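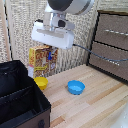
Progress report to the Prevard Fund
Project: Reseva – learning to place household goods from small sets of demonstrations
Prepared by: Gintarė Jankauskaitė, Hetham Robotics Laboratory
Date: Aug 21, 2018

Summary

The project is on schedule against the revised work plan. Data collection for the tabletop tasks has finished and the first full round of training is complete. The main result is that labelling each demonstration by phase (approach, grasp, lift, carry, release) gives a policy that recovers better from a poor grasp than one trained on unlabelled motion. The gain is clear for boxed goods and weak for soft packaging. Spending is within budget. One item, the replacement of the force sensor, has been carried over to the next period.

Work completed

We recorded 382 demonstrations by teleoperation, all on the same table and with the same fixed camera position. Laine Jankauskaitė ran the recording and did the phase labelling, with a second labeller checking a sample. Disagreement between the two was almost entirely over where the lift ends and the carry begins. We have settled this by rule: the carry begins when sideways motion exceeds vertical motion. The older labels were redone to match.

Demonstrations with a dropped item were kept and marked as failures. The original plan was to discard them. They are now used as negative cases when training the grasp check, a small classifier that decides from the wrist camera whether to continue or to open the fingers and try again.

Training was done on the shared machine at Mägi. Each run takes 32 hours, so we limited the comparison to two variants, labelled and unlabelled, with five random seeds each.

Task layout

The working layout puts small coloured bowls close to the item so that the arm has to lift before it moves sideways. An early version without obstacles let the policy slide items along the table, and scores from it told us little about the grasp. The bowls are light enough to shift when touched, so contact can be scored from the fixed camera without extra instrumentation. During the lift the package hangs from the gripper over the gap between the yellow and blue bowls, and a trial is marked as a contact if either bowl moves before release. The divided fabric bin at the side of the table adds a higher edge to the workspace.
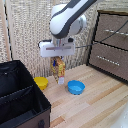 Results to date

The labelled variant retried after a bad grasp in most cases where a retry was possible. The unlabelled variant usually carried on with the motion, sometimes with nothing in the fingers. On clean first grasps there is no useful difference between the two.

Soft packages remain a problem. They swing once they leave the table and the grasp check reads the swing as slip. Slowing the lift reduces these false alarms but lengthens the trial, and we have not yet decided what delay is acceptable.

Issues and changes

The force sensor failed in January and was removed. All results in this report use vision and joint position only. A quote for a replacement has been received and is over the amount first budgeted – we propose to cover the difference from the unspent travel line and ask for your approval to do so.

Next period

Collect a further set of demonstrations with soft packaging only.
Retrain the grasp check with the swing cases labelled separately.
Repeat the comparison with the bowls moved to positions not used in training.
Release the labelling rules and the labelled data to project partners.

Questions about the figures or the budget transfer should go to Gintarė Jankauskaitė at the Hetham office.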